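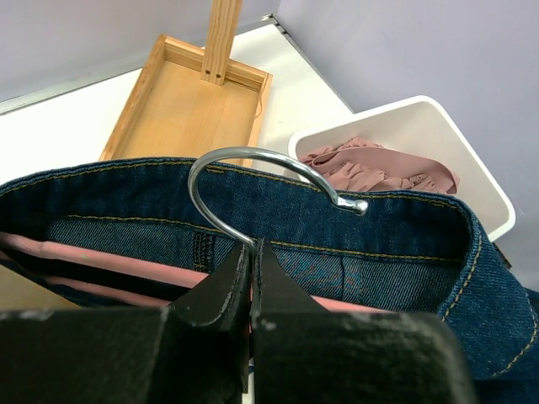 Ga-eun Ok wrote back on the ticket that she would hold off on ordering the second gripper set until Hallik confirms the lead time, and could we please move the line to next year's budget in the meantime.

Happy to, Ga-eun, and thank you for being so patient with us! I've put the spare finger pads down at 495 for the set, shipping included, and left 400 open for hangers and bins -- we go through more of those than I ever planned for in October. The faces of the black fingers we have now are scuffed, but they still close on a denim waistband, so I'd call the order normal priority.

Still open: the Ladau quote, which leaves out the mounting plate. I've asked them to send it again with the plate as its own line.

Status: waiting on vendor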